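Brullach Residents Question Galanis Street Parking Permit Plan

BRULLACH, March: The Brullach Neighbors Association is asking the town to hold off on a paid parking permit plan drawn up by the consulting firm Galanis. The association says the numbers behind it don't hold up.

Galanis wants households to pay $40 a year for each vehicle left on the street overnight. Its report says the permits would free up curb space. The case rests on one survey, which got 62 replies out of 2,161 households.

"That's a very small stack of paper to build a new fee on," said Ruby-Lee Hinds, who chairs the association. "We asked which streets those replies came from. We still don't have a list."

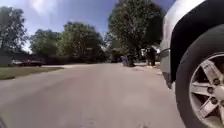 A silver car parked at the side of the road.

The association also questions the choice of Mokoso, a phone app, as the only way to buy a permit. Residents without a smartphone would have to call a help line that closes at 4 p.m. The report calls this "full access."

Visitor passes get one paragraph. Nothing is said about home health aides, contractors or family staying for a week.

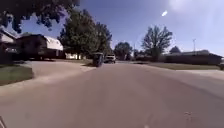
Would the fee guarantee a space in front of my house?
The permit would let you park anywhere in your zone, if you can find a spot. Galanis confirms that no space would be reserved.

Fergus Niven, a retired traffic engineer who read the report for the association, said it leans heavily on results from Irnetti, a town with apartment blocks and a busy train station. Brullach has neither.
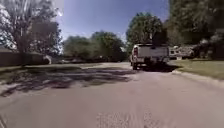 He also noted that the Irnetti figures cover only the first summer of permits, when the fee was waived. The association wants a full year of paid results before any vote, along with a new survey that reaches at least 2,000 households.

Written comments can be left at the town clerk's front counter through the end of March.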